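Do You Need to Make the Bed?

March 31, 2020

The Noltia people say making your bed takes 30 seconds and fixes your whole day. I have my doubts. I tried it for most of September and was exactly as grumpy.

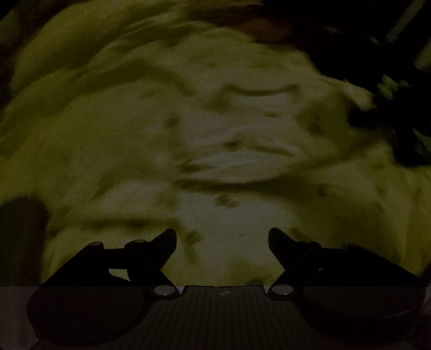 Bedding, in its natural state.

Then there's the airing theory, which says to leave it all rumpled so it can breathe. I like this one, so I trust it even less.

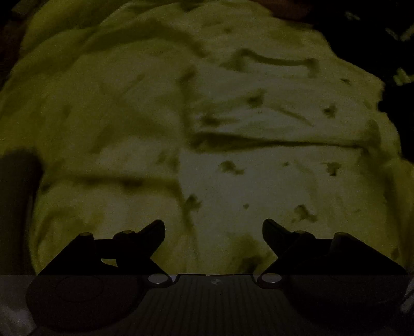 Photo: Paridlow blog

Veritz wants $70 for a sheet that supposedly never creases. Sure. 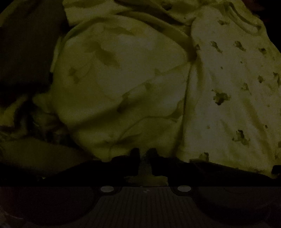
My own rule is to pull everything flat once, in decent light. When it's dim and bunched up, you can't tell a print from a stain, and those dark spots on the flatter part could be either. No amount of smoothing answers that.

Stuff bunched up beside the covers, clothes or towels or whatever, is another matter. I move that, eventually. 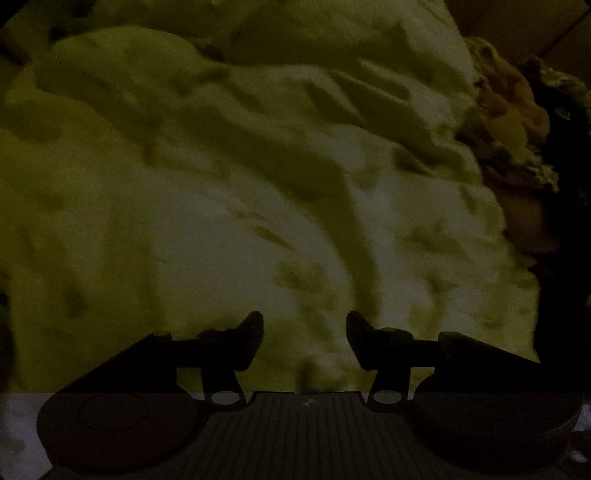

What I'm still doing

Pillows, yes. Corners, no.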